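Search this site Enter keywords Go
Larel Heritage Trail: Progress Report to the Drestum Fund
By Akosua Ayaaba
December 3, 2025
3 comments 34 shares

Work on the old town walking route is on schedule. The path from the harbor gate to the Aidoo bathhouse is open again, and 34 new signs are up. We printed 1000 folding maps, and the hotels have taken most of them.

Guided walks drew 2924 visitors this season. The evening walk was the most popular and will run again from March.

Two items are behind. The chapel steps still need a handrail, and the audio guide from Dastico has no French version yet. Zuweira Amegashie is handling both.

We have spent the second payment except for 145 dollars, which we would like to carry over to sign cleaning. Please confirm by email.
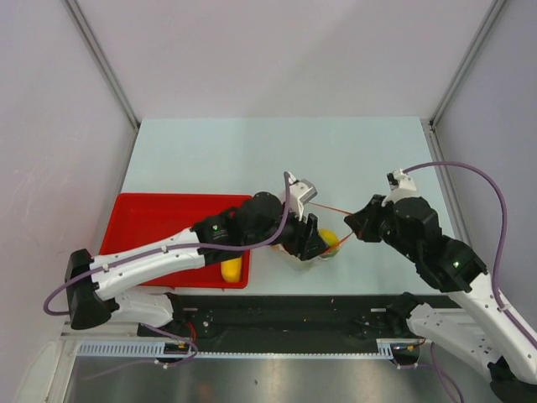

Page 2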